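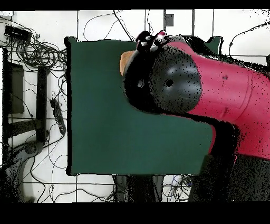 Can the Prusotitz towel kit take over a folding table in a small laundry?

Only part of the job, and only if someone stays close by to finish what the arm leaves half done.

MCINTYRE, March — Wondik, the independent equipment review service for small and mid-sized laundries, today released its report on the Prusotitz towel-handling kit from Drarnano. The kit is sold as a way to put a single robot arm to work on flat cotton goods. Wondik's reviewers ran it through 1,620 towel attempts at the company's McIntyre test room. The arm picked the towel up in 1,331 of those attempts. It produced a fold the reviewers would have put on a shelf in 687.

Drarnano's sales sheet says the kit "handles towels from pile to stack." Wondik does not agree with that sentence and has asked for it to be changed. On our count, the kit delivered a usable fold in well under half of its attempts, and it never built a stack without a person setting the first towel straight.

"The pickup is decent and I would like to see more of it," said Mélanie Vachon, who led the review. "The fold is where I stopped believing the brochure. If you run a laundry and you've been told this replaces a pair of hands, ask to see a full shift of it. Don't settle for a three-minute clip with music on it."

What is in the kit

The Prusotitz kit is an add-on. Buyers get gripper fingers, a work mat, a software license for one arm and a day of remote setup help. The arm itself is bought separately, from Drarnano or from whoever already supplies the buyer. Drarnano publishes a list of arms it supports, and we used one from that list.

We point this out because the price in the ads is for the add-on alone. Three laundry owners who wrote to us before the review had read it as the price of everything. We read the page again with their letters in hand and can see why. The line about the arm comes after the order button.

The test used one arm over a dark green mat, with plain tan cloth on it. Drarnano recommends strong contrast between cloth and mat, and we gave the kit the best chance we could. We have no results to report on white towels on a pale table, and most of our readers fold white towels on a pale table. Drarnano says a dark mat solves that. We would want to see it on a full cart of white before repeating the claim.

How the pickup works

The software looks for a corner, brings the gripper down, closes on the cloth and raises it so the rest hangs free. A hanging towel is easier to read than a heap, and the software uses that moment to look for the next place to grip. It is a sensible approach and an old one. Drarnano's advertising calls it a breakthrough. Our reviewers did not find anything in the manual to support that word.

When a corner lay open and easy to find, pickup went well. When corners were tucked under, the arm often took hold partway along an edge, and the towel came up lopsided. The software counted many of those as good pickups, and so did we, since the cloth had left the mat. Readers who want a stricter count should know that our 1,331 is a generous number. 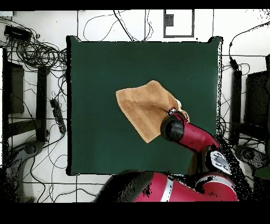

Where the count drops

Between a lifted towel and a folded one, the kit lost nearly half of what it had picked up. The reviewers sorted the failures by hand and found the same few causes over and over.

The most common was a bad lay-down. The arm brought the towel back to the mat with a ridge in it, and the software went ahead and folded over the ridge. A person would give the cloth a tug and start again. The kit has a setting called "smooth pass" that is supposed to do this. We turned it on for half the attempts and saw little change in the folds and a clear change in the time taken, in the wrong direction.

Next came bunching at the fingers. Cloth gathered between them and stayed gathered after the towel was down, leaving a small knot of fabric in the corner. Terry seems to invite this. The manual suggests a lighter grip for terry, and with a lighter grip we dropped more towels. There may be a setting between the two that works. We spent a full afternoon looking for it and would expect a buyer to do the same.

The last group is harder to name. The gripper sometimes pressed down on a towel that was already lying well enough and dragged it out of line. 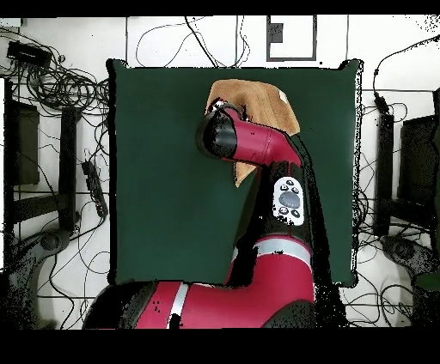

The log for those attempts shows the software reporting a finished fold, so an owner who reads only the log would come away pleased. We asked Drarnano how the software decides that a fold is finished. The reply said the method is proprietary. That is the company's right, but it leaves the buyer with a success rate that comes from the thing being sold, and we can't recommend relying on it. Count your own towels.

Setup took longer than promised

Drarnano advertises setup in a morning. Ours took 2 working days, including the remote session, and our reviewers do this for a living. Most of the extra time went to calibration. The kit has to learn where the mat is in relation to the arm, and if the mat shifts it has to learn again. In a laundry, things get bumped. The manual says to fix the mat in place and then, eleven pages later, says to lift it for daily cleaning. We asked which it should be. The answer was both.

Cables need more thought than the manual gives them. Power and data runs take up floor space, and the drawing in the quick-start guide shows an arm, a mat and one neat line going to the wall. Ask for a real floor plan, with every box and every cable on it, before you agree to give up a bay. A busy aisle is a poor place for loose cable, and the quick-start guide does not mention covers or trays at all.

The stop button did its job each time we used it. Getting going again was slower. After a stop, the software asks for a check of the arm's position, then a check of the mat, then a restart of the program. That's a fair order of events, and it is also a good few minutes during which towels pile up.

What it costs to keep an eye on it

The pitch for the Prusotitz kit rests on labor. One worker starts the arm and goes off to do something else. In our test room the worker did not get far. Somebody had to clear failed folds, put dropped towels back and answer on-screen prompts. We did not try to turn this into a dollar figure, as wages and shift patterns differ too much from one laundry to the next, but we would be wary of any payback table that sets attendance at zero. The one on Drarnano's website does. 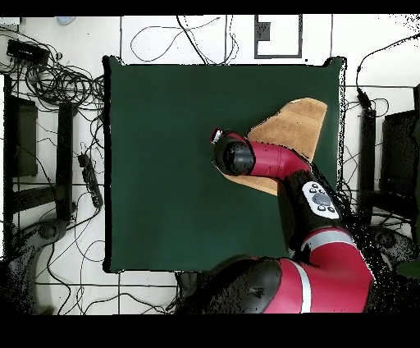 Photo: Wondik / McIntyre test room

To be fair to the company, it answered most of our questions, sent a software update partway through and did not ask to see the report before release. The update fixed a fault that made the arm pause over the mat for no reason we could find. Attempts made before and after the update are all in the totals. Drarnano asked us to leave out the earlier ones. We declined, because paying customers had the earlier software too.

The gripper fingers held up well. We found no torn loops or pulled threads that we could put down to them, and swapping a pair is quick with the tool supplied. The manual is clearly printed and easy to read in the parts where it agrees with itself.

Our recommendation

Wondik rates the Prusotitz kit "Wait." It may suit a training school, or a laundry with an engineer on staff and some patience. We can't suggest it for an owner who needs folded towels by five o'clock.

Owners who still want to go ahead should ask Drarnano for the following in writing:

A trial using the buyer's own towels, in the buyer's own building.

A usable-fold rate counted by a person, with the rules for counting agreed first.

The full price, with the arm, the mounting, the cables and the second year's license included.

A return period that starts when setup is finished. At present it starts on delivery, and our setup would have eaten into it.

"I've been hearing that towel folding is nearly solved for as long as I've had this job," said Vachon. "I'll test the next version when it comes. I'd be glad to write a shorter report."

Availability

The full report, with the failure log and the settings used for each run, is available to Wondik subscribers now. Laundries that do not subscribe may ask for the summary table free of charge. A review of folding tables and manual folding boards, which several readers asked us to set beside this one, is in preparation.

About Wondik

Wondik tests laundry equipment and publishes the results. It takes no advertising from equipment makers. The Prusotitz kit used in this review was bought at list price and will be sold on when follow-up questions from subscribers have been answered.

Media contact: Mélanie Vachon, Wondik, McIntyre. Requests for interviews or for the failure log should name the publication and the deadline.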